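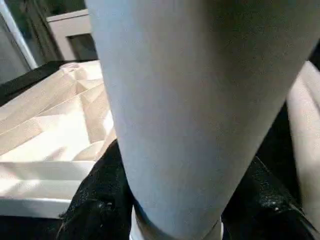 Community > Workshop Nights > Minutes

Minutes of the December bench meeting
Posted in December by the minutes-taker, Utton Shared Workshop

We started at 7:30, once the kettle had been found, and I'm typing these up from my own scribbles, so shout if I've mangled anything you said.

1. Last month's minutes
Agreed with one fix: the shelf brackets went to the Haldane room, and I had written Morau. Sorry, Haldane people!

2. Covering the tables
We went back and forth on this for ages. The glossy black sheeting is easy to wipe and I like it a lot (white parts show up so nicely on it), but a couple of us find the glare tiring under the ceiling lights. We're keeping it through the winter and will look at a matte one in the spring. The roll costs 30 dollars and there's enough in the kitty, which stands at 313 after the bake sale.

3. White plastic parts
This took up most of the evening. The big ribbed frame stays flat on the table with the tall tube standing up at one end, and I asked that the long pole and the panel with the round hole get a proper home on the Prurelberg rack — they take up a lot of table when we're trying to work. Agreed, and I'll clear 3 shelves before we meet again. Small connectors go in the lidded tubs, please, as we lost one last month and spent half an hour on our knees. 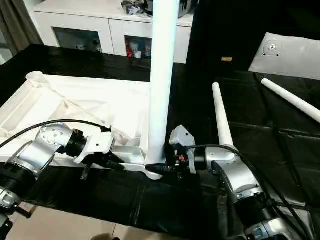
4. Labels and storage
We're going with paper tags on string. Stickers leave gunk on the plastic and I'm tired of scrubbing it off. Morau gets the green tags and Haldane gets the yellow.

5. Anything else
The door code changes in January. Somebody left a very nice casserole dish by the sink, and it's on top of the fridge now. We wrapped up a bit after 9.

Contact: minutes desk, Utton Shared Workshop | © Utton Shared Workshop | Back to top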